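Section 7: Placing, leveling and caring for the table

This section applies to the Emdale 504 work table with the standard top. If you have the folding version, the leveling steps are the same but the top is fixed in a different way. See the sheet packed with the hinges.

Before you start, the frame should be fully assembled and all four legs attached. The top should be resting on the frame with the clips turned inward and the screws left loose.

Tools needed
10 mm open wrench (supplied)
19 mm open wrench (not supplied)
Phillips screwdriver
Spirit level, the longer the better
Pencil
Soft cloth

CAUTION: The table is heavy once the top is on. Moving it takes two people. Lift it by the frame rails and never by the edge of the top.

Choosing a place

The table can stand on concrete, tile, wood or short carpet. On thick carpet the feet will keep sinking for the first few weeks and you should expect to level it again.

Leave a gap of a hand's width between the table and the wall. Cables plugged in behind it need room to bend. Do not stand the table over a floor vent or push it up against a radiator. Strong sun through a window will change the color of the top over time, and anything left lying in one place will leave a mark with a clear outline.

If the floor slopes toward a drain, as many garage floors do, set the long side of the table across the slope. The feet have more than enough travel for a normal garage floor. For a steeper one, order the long feet from Narkent, who supply all spare parts for this model.

Leveling the frame

1. Set the table in its final position. Turn all four feet clockwise, seen from above, until they are fully in.

2. Press down on each corner in turn. If the table rocks, note which corner lifts and mark that leg with the pencil.

3. Turn the foot on the marked leg counterclockwise by hand until the rocking stops. Do not use a wrench yet.

4. Lay the level on top of the table, along the back edge. Find the lower end.

5. Loosen the lock nut on the back foot at the lower end with the 19 mm wrench. Hold the foot still with the 10 mm wrench while you do this.

6. Lower the foot a half turn at a time until the bubble sits between the lines. Wait for the bubble to settle before each reading.

7. Repeat along the front edge, then along both short sides. Changing one foot nearly always upsets another a little, so go around the table a second time.

8. Check for rocking again. When the table is steady and level, tighten the lock nuts against the legs. Tight by hand plus a quarter turn is enough.

NOTE: If the level reads differently when you turn it end for end, the level is out. Take both readings and aim for the point halfway between them.

CAUTION: Do not unscrew a foot past the red ring on the thread. If you can see the ring, the foot no longer has enough thread in the leg to carry the load. Put a solid pad under the foot instead.

Fixing the top

Do this only after leveling. A top that is fastened to a twisted frame will hold the twist, and you will have to start over.

1. Check that the top overhangs the frame by the same amount at both ends. Slide it if needed.

2. From underneath, turn each clip outward so the tongue sits in the slot in the frame rail. The clips on the short rails are a loose fit. They are meant to be, and they let the top move a little with the seasons.

3. Start every screw by hand before tightening any of them.

4. Tighten the screws from the middle of the table outward, alternating front and back. Stop when the clip no longer turns under your finger.

5. Run your palm along the joint between the top and the rails. If you feel a gap at one point, back off the nearest two screws, press the top down and tighten again.

Do not use a power driver on the clip screws. The holes strip easily. A stripped hole can be filled with wood glue and a matchstick and used again the next day, but it will never hold quite as well.

Attaching the vise or lamp bracket

The Harahap bench vise and the Tradier lamp bracket both fit the holes in the right-hand rail. Other makes may fit, but hold the bracket up to the rail and check before buying. With a clamp-on vise, put a scrap of thin board between the jaw and the top, above and below.

If you are left-handed, the rail can be swapped end for end. This has to be done before the top goes on – with the top in place there is no way to reach the inner bolts.

First week

Retighten the frame bolts after about a week of use. The joints bed in and most of the bolts will take a little more. Check the level at the same time. After that, once or twice a year is plenty. December is a good month for it in cold climates, when the heating has been on for a while and the top has dried out.

Caring for the top

Wipe the top with a cloth wrung out in warm water and a drop of dish soap. Dry it right away. For pencil marks, use a plain white eraser.

Glue should be lifted while it is still soft. Once it has set, use a plastic scraper held flat. Do not use a razor blade, steel wool or scouring powder. Paint thinner is safe in small amounts for oil paint, but try it on the underside first.

Fine dust acts like sandpaper under anything you slide across the top. Brush it off before you start work and again when you finish. Small scratches show more in low light from the side and less from above. They cannot be polished out.

Hot pans, soldering irons and glue guns need a stand or a tile under them. Cutting should be done on a mat.

NOTE: Do not wax the top. Wax stops tape and glue from releasing cleanly and is hard to get off later.

If something is wrong

Table rocks after leveling: a lock nut has worked loose, or a foot is standing in a joint between tiles. Move the table slightly and check again.

Table sways from side to side: the bolts at the tops of the legs are loose. Tighten all of them, including the ones that seem fine.

Top creaks when leaned on: a clip tongue is riding on the rail and has not gone into the slot. Loosen that clip and reseat it.

Top is bowed in the middle: loosen all the clip screws, leave the table overnight with nothing on it and tighten again in the order given earlier. If the bow is still there, contact the dealer.

Keep the packing list. The batch number printed on it is needed for any claim on the top or the legs.

Text by Yoga Subramaniam. Steps checked by Herman Tambunan. 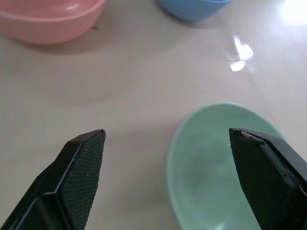
Figure 7. Tabletop, pale finish.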